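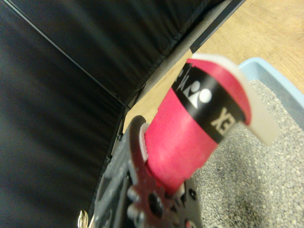 Clundov gripper on a Yonex handle, beside the tray.

How to test the Clundov gripper kit before you pay for it

The Geter catalog says the kit "holds anything you own." I would check that on your own bench. Start with a wrapped handle and leave the demo blocks in the box.

Step 1. Set the grip force to 75. The sheet from Geter suggests 80, which I think is too much for soft tape. Close the jaws on the handle, well below the black band.

Step 2. Look through the wrist camera. You want the lettering on the band in view so you can tell later if the handle has turned.

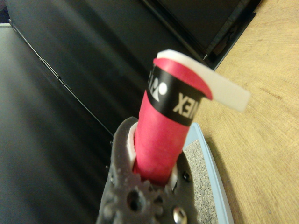
Nga Tô: I wouldn't trust the band alone. Mine crept 2 mm over a long session and the print looked the same to me. Put a pencil line on the tape.

Fair point, and the manual has no word on creep. Add the line.

Step 3. Keep the handle upright and run 300 slow wrist turns. Stop if the white pads start to peel – Stallascombe sells spares, at a price I find hard to defend.

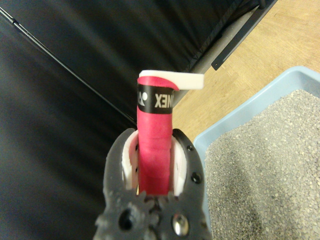 Bench Notes, Issue 75

Step 4. Compare your line with where it began. If it has moved, ask for the refund in writing and attach your wrist camera stills.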